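Can a Robot Do Your Chores Yet?
Opening things, tidying up and other jobs that are harder than they look

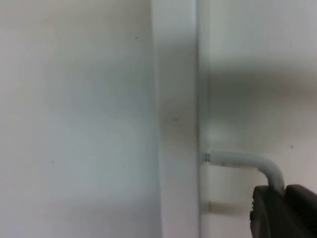 Get a grip!

Close your hand around a handle. Easy! You didn't have to think about how wide to open your fingers or how hard to squeeze. Your hand and your brain sorted it out together, faster than you could say "biscuits".

A robot has to work all of that out. Take a white bent rod fixed to a white wall, with a dark gripper at the end where the rod curves down. To you, the rod stands out straight away. To a robot's camera, white on white is a real puzzle! Where does the wall stop and the rod begin? Is that grey stripe a solid thing, or only a shadow? Two soft shadows and a bit of bright light can make a very simple corner of a room quite confusing.

Why are handles so tricky?

Some handles turn, some pull, some push down and some don't move at all. You find out by feeling. If you pull a cupboard and it won't budge, you try another way without getting cross (well, most of the time). Lots of robots are still learning to feel like this. If a robot pulls in slightly the wrong direction, its fingers can slip off, or it might tug far too hard.

Engineer Yabsira Wolde teaches a robot called Serik to open cupboards. One October she asked it to open the same door 100 times. It managed 32. "I was thrilled," she says. "The month before, it managed 11!"

How does a robot learn?

Mostly by practising, just as you did when you learned to tie your laces. A person guides the robot's arm through a job again and again while a computer saves every movement. Serik has 2370 of these lessons stored away. The computer looks for what the good tries have in common, and then the robot has a go by itself.

The hard part comes when something changes — a different handle, a darker room, a door that sticks. You would hardly notice. Serik sometimes has to start learning all over again.

So, which chores can robots do?

Vacuuming a floor: yes! Robot vacuum cleaners have been trundling round people's homes for years, although a stray sock can still stop one.
Moving boxes in a warehouse: yes, especially when the boxes are all much the same shape.
Folding a T-shirt: sometimes, and often slowly. Cloth flops into a new shape every time you pick it up.
Tidying your whole bedroom: not yet. Sorry!

Try it yourself

Put on a pair of thick oven gloves and shut one eye. Now ask a friend to time you while you open a drawer, take out a spoon and close the drawer again. Swap over and see who is quicker. Then try it with a pencil — much harder!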